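Jutendale community kitchen gets its dishwasher

8/2/19

The shared kitchen at the Jutendale community hall now has a working dishwasher, four weeks after the last of the old base cabinets came out. It sits under the white countertop near the double sink and is open to every group that books the hall.

Until this summer, all washing up was done by hand. That was fine for a coffee morning and much less fine for the monthly lunch, when the last plates were often still draining after people had gone home. Maarja Rätsep, who handles the hall's bookings, said the subject came up at every users' meeting for years.

"The cooking never put people off," she said. "They didn't want to be the one left at the sink."

The machine and the plumbing cost $2,514, paid for by the spring plant sale and a gift of $400 from Segers, the hardware store on the corner. Grosar, a local plumbing firm, did the connection in July and moved one water line to make room.

Most of the loading is simple enough. Mugs and glasses go in the upper rack. Plates stand between the curved tines of the lower rack, which pulls forward. Large pots should still be washed in the sink, as they take up the space of a dozen plates and tend to block the water. 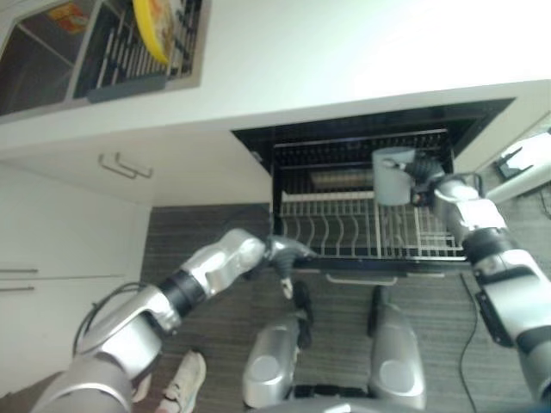 Groups have been asked to scrape plates before loading but to skip the long rinse under the tap. Rätsep said the first few bookings went through a lot of hot water doing the job twice.

The lower rack should be pushed fully back before the door is closed. If the door meets any resistance, check for a plate leaning too far forward and move it. Please don't lean on the open door or use it as a shelf for trays.
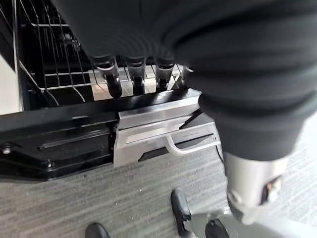
What stays at the sink

The double sink has been kept, along with its tall curved faucet. The drying rack stands in the right basin, where it leaves the counter clear for serving. The left basin is for hand washing and for filling pots.

Anything with a wooden handle should be washed by hand, and so should the good knives and the old painted serving bowls. The bowls were given by the Adari choir and can't be replaced.

Mugs are the main concern. The hall owns 144 of them, collected over many years and in no particular pattern, and they are used at almost every booking. They can all go in the machine. Rasa Ozoliņš, who runs the monthly lunch, asks that each one be checked inside before it goes back in the cupboard, as tea stains don't always come off in one wash.

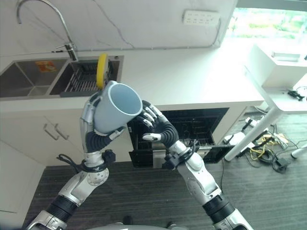 Chipped mugs should be set aside on the windowsill in the hallway and not put back with the others. Ozoliņš goes through them at the end of each month and said she would rather lose a few than have someone cut a lip.

Detergent is kept on the high shelf in the pantry, out of reach of children. One tablet is enough for a full load. Groups don't need to bring their own, and the cost is covered by the normal booking fee, which has not changed.

The last group of the day is asked to start a load before leaving, even if the racks are only half full. Whoever opens up next morning should empty the machine and put the dishes away. A cupboard list is taped inside the pantry door.

Questions about the kitchen can be left in the bookings mailbox by the front entrance.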